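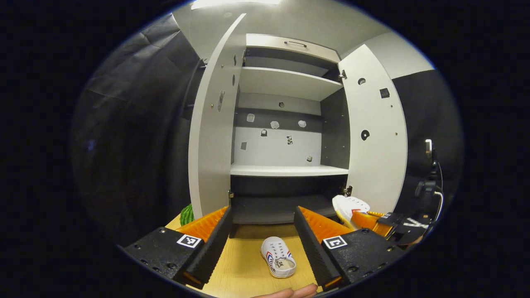
Repair should be the normal thing to do with a pair of shoes

By Ezekiel Tran

I paid 26 dollars last month to have a pair of shoes resoled. They cost me more than that new, but not by as much as you would think, and three people told me I had wasted my money. One of them works in my office and throws out two pairs a year. I want to argue that the money was well spent, and that this town has made it too hard to spend money that way.

When I moved to Bengate there were shoe repair counters in two dry cleaners and a proper shop on Maluvik Street. The dry cleaners stopped taking shoes. The shop closed one November when the lease came up, and the space is now a phone store. To get my soles done I drove 30 miles to Bakska, left the shoes, and drove back for them the following week. Gas alone makes that a poor bargain, and I don't blame anyone who looks at the trip and buys new.

The man who runs the place in Bakska told me he could handle twice the work he gets. He was not complaining. He has the machines and the bench space, and his nephew is learning the trade. What he doesn't have is people walking past the door with a worn heel and ten minutes to spare. 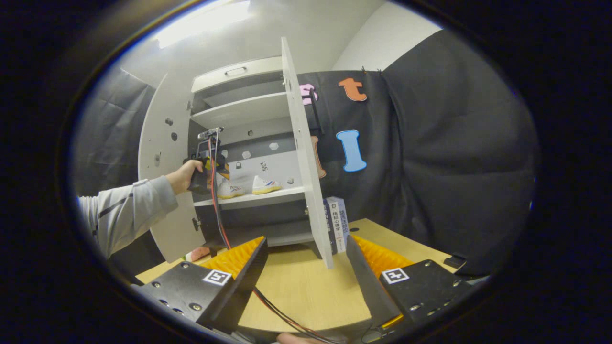 Price is the usual argument against repair, and it is a fair one up to a point. A cheap shoe with a glued sole may not be worth opening up. Some can't be opened up at all without ruining them. But a lot of what gets thrown out needs very little. A split seam takes a few minutes on the right machine. A loose sole can often be glued back and clamped overnight. Eyelets, zippers and heel tips are small jobs. We have forgotten that these are separate parts, and when one of them goes we treat the whole thing as finished.

The same is true of coats, lamps, vacuum cleaners and kitchen chairs. My neighbor put a good chair on the curb because one rung had come out of its hole. I took it in, cleaned off the old glue and put in new. It has been in my hallway since then and people sit on it to tie their laces.

I don't think lectures will change much. People know that throwing things away is wasteful, and they do it anyway when the other choice is a 60-mile round trip. The thing to fix is the distance. The old Ruiz-Ortega hardware building on the corner of Fourth has a ground floor that the town owns and rents out for storage. It has street parking and a loading door. The town could offer part of it at low rent to a cobbler, a tailor and someone who does small appliances, on a lease long enough that they can afford to bring in their equipment.

A petition asking for that got 1,539 signatures over the winter. I signed it. The council's reply was that storage brings in steady income and a repair shop might not. That may be so for the first year. I would still like to see the numbers, and I would like to see what the town pays to haul bulky trash in the same period, because those two figures belong on one page.

Some readers will say that if there were a real demand, a shop would have opened by itself. Maybe. But rents on Maluvik Street have gone up well beyond what a man can earn putting heels on at 26 dollars a pair. The phone store can pay and he can't. That tells you about phones and says very little about whether people here want their shoes fixed.

The council takes up the lease again on Fri 19 May. The meeting is open, and anyone can speak for three minutes. I plan to go, in the resoled pair.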